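**Rosodlow Craft Market needs stall help, spring season**

Posted 2021-02-16. Reposting becuase the last ad dropped off the board.
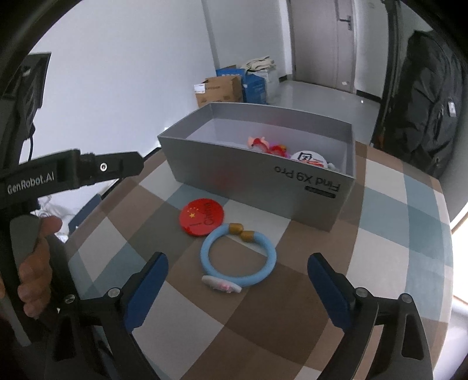
We sell handmade stuff, mostly jewelry and small gifts, every Saturday in the old Ledesma building. Looking for 3 people for the stalls. Part time. Start as soon as you can.

What the job is:

- set up tables, doors open at 9 so be there by 7:30
- ring up sales, cash and card
- wrap things, bag things, answer the same question about parking all day
- pack down after 4, sweep your own area

Must be 18 or over. Must be OK standing. Lifting too, the display crates are heavy. Retail experience nice but we'll train you. If you worked the December market with us you don't need to apply again, just text and say yes or no.

Some Spanish is a big plus. A car is a plus. The Dasine bus stops out front but the first one on Saturday gets in at 7:50, so if you take the bus say so and we'll put you on the late setup.

Masks on the whole shift, no exceptions. Staff get the side room for breaks, two at a time.

Pay is hourly, paid every other Friday by check. Ask for the rate when you call, it depends on which shift. Lunch is on us, usually sandwiches. Free stall table for one Saturday a month if you make your own things and want to sell them (lots of our people do).

To apply: short note with your name, phone, which Saturdays you can NOT work, and one person we can call about you. No resume needed. Drop it at 1450 Pudo Street, the mail slot on the left. Not 1449, thats the dentist and they are tired of our mail. Or call ext. 311 at the building, leave a message, speak slow.

Calling people back this week and next.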